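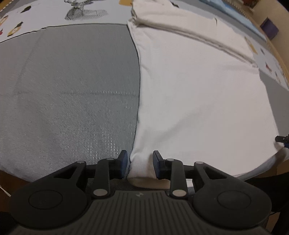

I own 30 cloth napkins, four tablecloths and one very old bedsheet that gets called a tablecloth in December, and until last year I could not fold a single one of them so that it stayed folded. They went into the drawer in lumps. They came out in lumps, too, usually about ten minutes before company arrived, and I'd be out in the hallway with the iron while everybody else was already eating the olives.

What changed things was a Saturday-morning kind of class (it wasn't on a Saturday, but you know the kind) in the back of a fabric shop called Thakur. It ran for 52 minutes. I know because I had fed the meter for exactly an hour and spent the last eight minutes running back to the car with a bag of linen under my arm.

The teacher was Hélène Cormier, who spent years folding for a hotel laundry and now does it for fun, if you can believe it. She had us put something grippy on the table before we did anything else. A placemat, a towel, a bit of twill, whatever was around. Plain white cotton on bare wood slides all over the place, and I'd spent my whole adult life chasing it with my elbows!

Then came the pinch. I had always grabbed a cloth by the corners, because corners look like handles. Hélène takes the near edge, a good pinch of it, and lifts just enough to get the fabric off the table before she carries it over. Her other hand stays flat and smooths along behind. "You are turning a page," she told me, about five times, while I flapped mine like a beach towel.

So now I do thirds. Near edge up to the first third, far edge down over it, then a pat, and then I turn the whole strip and fold it in from the ends. If the layers wander and you get those slanting creases, you open it back to the last straight line and go again from there. I used to just press down hard and hope. (My mother still does. Her drawer looks like mine did.)

The big surprise for me was how much nicer the Christmas table is to set when the plain stuff behaves. I love a silly tablecloth. I want reindeer, I want little guys in hats, I want colors that have no business being next to each other. And all that business needs some quiet white cloth on top of it, or the plates disappear and you can't find the butter. A lumpy white napkin on a loud print looks like somebody dropped it. A folded one looks like you meant it.

I did buy things, of course. A can of Rirer linen spray, which smells like a nice dentist's office and does help a crease hold. A Hikier drawer divider, which I put in upside down and have decided to leave. I passed on the Pludix folding board. Hélène had one at the class and it works fine on shirts, but my tablecloths are far too big for it and I'd have to store the thing somewhere.

Storage is where I'm still figuring it out. White cotton goes in the drawer standing up on its folded edge, so I can pull one without wrecking the rest. The printed cloths I've started rolling around a cardboard tube, and so far they come out with just the one crease down the middle, which a hot iron takes care of while the coffee brews. The bedsheet goes back in the closet with the other bedsheets and nobody's the wiser.

If you want to try it, start with a napkin that's already been washed a bunch of times. New ones are stiff and they fight you. Mine took me most of August to get right, a few every night in front of the TV, and my husband has learned to hand me the next one without looking away from the game.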